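Hedmont Workshop: the bin-picking cell

Photo gallery and build notes. The cell is a shared project at Hedmont, put together in the evenings by Zoltán Pálfi, Jolán Bognár and Babita Tiwari. The arm has to reach into a metal bin and lift out whatever has been put in there. The notes under the picture follow the parts of the cell, with the jobs still to do at the end.

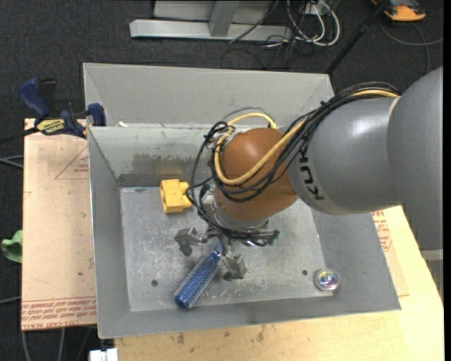

The bin
Grey sheet metal with sloping sides. The slope helps, as round objects tend to roll back to the floor where the gripper can get at them. The floor is well scuffed and the coating on the inner rear wall has worn. We have left it as it is. Repainting would give us a cleaner background for the camera software, but the paint would not last a month.

There are small holes in the floor. Babita wants to use two of them as reference points when we set the bin position. At present we do it by touching off on the corners.

Holding it down
A bar clamp with a blue handle, on the upper left of the bin. Before the clamp we relied on the weight of the bin, and a side push from the fingers was enough to shift it. Once it had shifted, every taught position was wrong by the same amount and the evening was spent teaching them again. Fixed brackets are the next step. Vilmos Virág has drawn a pair and will bend them when the folder is free.

Packing and bench
The sheet beside the bin is cell-cast acrylic with its protective covering still on. The bench top under the front is wood, with a fair number of dents and brown stains from earlier projects. Please do not sand it. The height has been set and we would have to shim it again.

The arm
The arm says KUKA on the forearm. It is run at low speed for all the work described on this page. We do not go above that with the bin clamped to a bench, and anyone using the cell should stick to the same limit. The person holding the pendant is in charge, and the other person stays out of reach.

The gripper
Two angular metal fingers with blocky ends. Zoltán made the first set too long and they fouled the bin wall near the corners. The current set is shorter and reaches the floor at most angles, but the wrist still has to tilt for anything lying close to the sides.

Test objects
A yellow plastic block, a round transparent piece with a rainbow centre, and a blue handle with a glittery surface. Jolán picked them for being awkward in different ways. The block has a recess which confuses the edge finding. The transparent piece is the hardest for the camera software. The handle is simple to find but wants to turn when it is held away from the middle.

We do 200 attempts on an object before changing any settings. The aim is 1,000 logged attempts by the end of March. The log is a plain spreadsheet on the workshop drive, in the folder called Nadix. Write down the misses as well.

Cables
Black bundle along the top of the forearm and over the wrist, with a yellow cable looping alongside. The loop needs enough slack for the wrist to turn fully and not so much that it catches on the bin. Benedek Szénási re-routed it in three goes. The dark wires by the gripper need a proper connector and a cover, and this is the first job on the list.

Still to do
Cover for the wires at the gripper (Benedek)
Brackets for the bin (Vilmos)
Tidy the cables on the carpet behind the bench
Reference points in the bin floor (Babita)
Second set of fingers with rubber faces, cut from the Plultach offcuts

If you want to help, come in after 7 pm and ask for Jolán. Basic induction is needed before using the pendant.

Next gallery: Sarpong conveyor
Back to all projects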